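Plureck Table Sweep

README, version 2

Contents: notes on the items, the table layout and the paper pieces for the small-debris sweeping activity. The activity is a simple household one. Bits of crumpled paper are on a tabletop, a dustpan and a hand broom are within reach, and the paper is to be swept into the pan. The broom is stored in a basket on the same table.

Folder structure

layout/ starting positions, one sheet per layout
items/ item list and measurements
paper/ cutting and crumpling instructions
notes/ session notes, plain text
CHANGES what was edited and when
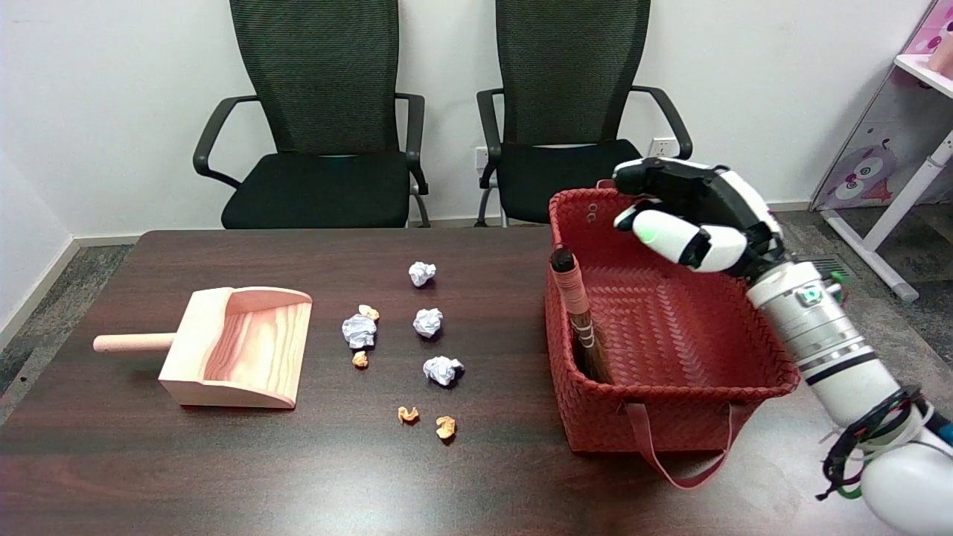
Emwood

Items

Dustpan. Light wood with a pinkish tone and a visible grain. It has a short rounded handle that sticks straight out of the back. There is no rubber edge listed for this pan, so the front of the scoop has to sit flat on the table during sweeping. Set it down with the handle to the left and the opening to the right.

Hand broom. Dark brown rounded top, cord-wrapped handle, brown natural fiber bristles. It goes in the basket with the bristles down, leaning on the left inside wall. In earlier layouts the broom was laid flat beside the pan. Those layouts are kept in layout/old and should not be mixed with the current ones.

Basket. Red, woven, rectangular, open top. The strap handle hangs down over the front edge of the table. Leave it there. Folding the strap into the basket puts it on top of the broom.

Table. Dark brown wood, slightly glossy. Wipe with a dry cloth only. Spray polish was tried on the Rizzi layouts and the paper slid too easily, so those sessions are marked "polish" in the notes.

Paper

Each layout in the current set uses eight pieces, four white and four smaller ones in an orange shade. The white pieces are crumpled into balls by hand. The colored ones are wadded tighter. They don't need to match in shape, and a piece that has opened up a little can still be used.

Scatter the pieces over the middle of the table, between the dustpan and the basket. One white ball goes toward the far edge. Two of the orange pieces go close to the white ball nearest the pan, and the other two go toward the front. Positions on the layout sheets are approximate. Don't measure them.

Replace any piece that has been flattened. The spare paper is in the box labeled Warum, along with the old layout sheets.
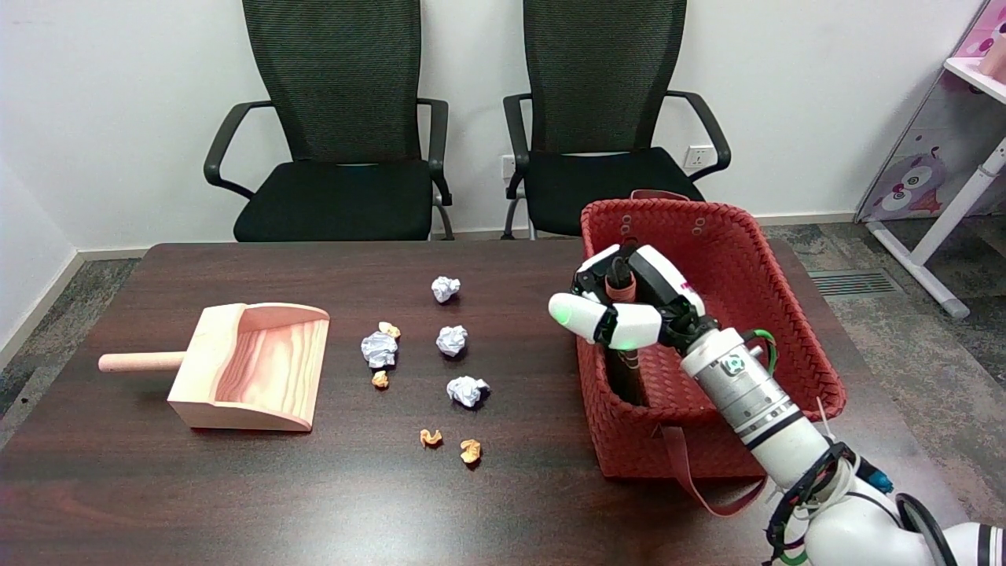 Layout with the dustpan empty and the paper between pan and basket.

Session notes

The notes files use short lines, one per event. The words used most often are:

reset: items put back to the layout sheet
missed: a piece left on the table at the end
dropped: a piece that went over the edge
swap: a paper piece replaced

There are 41 notes files. Of these, 21 were written with the older word list, where "left" meant the same as "missed". They have not been rewritten. If you are searching for pieces that stayed on the table, search for both words.

Known problems

The color name for the smaller paper is not consistent. It appears as orange, tan and peach in different files, and all three mean the same paper.

The item sheet gives the basket measurements without the strap.

Two layout sheets share the same title. Go by the file name.

Changes

Thursday, January 7, 2021: item list redone, strap position added, old layouts moved to their own folder.
February: measurements for the broom to be added to items/.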